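Category: Textbooks / Service Technology, Book Two / Chapter 9

CHAPTER 9
Household Work by Machine: Learning from a Demonstration

9.1 Before you read

In the earlier chapters you have studied joints, motors and sensors one by one. You have calculated the load on an elbow joint and you have drawn the wiring of a simple hand. In this chapter we leave the workbench for a while and go on a visit. The place is the Nindale training house in Badenau, where the company Watard opens its doors to technical schools every March. The machine which is shown there has the name Owen.

A visit of this kind is useful for a student only when he or she comes prepared. Many people stand in front of a moving robot, find it very interesting, and can tell very little about it the next morning. For this reason we ask you to read the whole of section 9.2 with a pencil in your hand, and to write down your own questions next to the text.

9.2 The visit at Nindale

The group arrived at 9 in the morning. There were 23 students and they had the whole forenoon for one single subject: the picking up of litter from a floor. Some students were disappointed when they heard this. They had expected welding, or a machine that lifts heavy parts. The guide answered that a car door is always the same car door, but a used tissue never has the same form two times. After one hour most of the group agreed with her.

The demonstration is not done in a hall. It is done in a room with plants, boxes and a cabinet, because a household robot must work between such things. The arms must find their way to the bin, and the large leaves of a plant can hang exactly where an elbow wants to go.

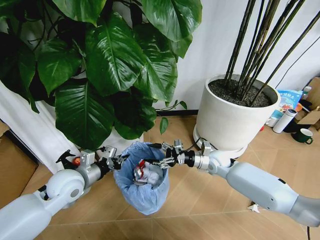 Fig. 9.1 Both grippers at the mouth of the bin. Note the leaves over the left gripper.

In Fig. 9.1 the two grippers are very close to each other. When you look at such a position, you should think about the free space. Each arm has its own planned path, and each path alone may be quite correct. The two paths together can still lead to a collision. The control system must therefore treat the second arm as an obstacle that moves. We will call this the shared space problem, and we will come back to it in section 9.4 with numbers.

The bin itself is also a difficult partner. It is small and narrow, and a bag is hanging over its rim. A thin bag moves when it is touched, and it can stick to a finger. A person corrects this without thinking. For the robot somebody must decide in advance how far above the rim the fingers shall open – too high, and a light paper can fall beside the bin; too low, and the fingers come into the folds of the bag.

At Nindale the students were allowed to ask for a repetition of any movement. They asked often. The guide told them that the team in Badenau keeps written notes on 400 practice runs, and that the most useful pages are those on which something went wrong.

9.3 Different objects, different grips

After a short pause the group looked at the floor. It is good practice to describe the objects before you describe the robot. Write down for each object whether it is soft or stiff, flat or high, and from which side you would take it with two fingers.

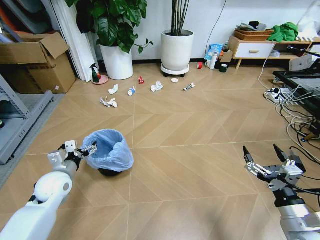

Fig. 9.2 Litter on the floor, with the two arms in front and the bin at the left.

Compare the flat round lid in Fig. 9.2 with the crumpled tissue to the left of it. The tissue has many folds, and a gripper can close on nearly any of them. The lid lies flat on the floor and offers only its edge. The tube is a third case. It is longer than it is wide, so the hand has to turn until the fingers stand across the tube, and only then can they close.

Please look also at the things which are not litter. There are two plant pots, a spray bottle on a saucer, a mug, and a power strip with many cables on the right. A cleaning robot that puts the mug into the bin has made a mistake, even if its grip was perfect. To choose the right object is a separate task from gripping it, and in this book we treat them in separate chapters. Chapter 10 is about choosing.

The cables deserve a special word. They lie on the same floor on which the work is done. In your own laboratory you should mark such a region on the floor plan and keep it out of the working area of the arms.

Words to learn in this chapter

Gripper – the tool at the end of the arm, which holds the object.
Shared space – the region that both arms can reach.
Approach direction – the side from which the gripper comes to the object.
Release height – the distance between the rim of the bin and the fingers at the moment of opening.

The exercises for sections 9.2 and 9.3 are on page 144. Do the first one before you continue with section 9.4, and keep your drawing of the shared space, as you will need it again there.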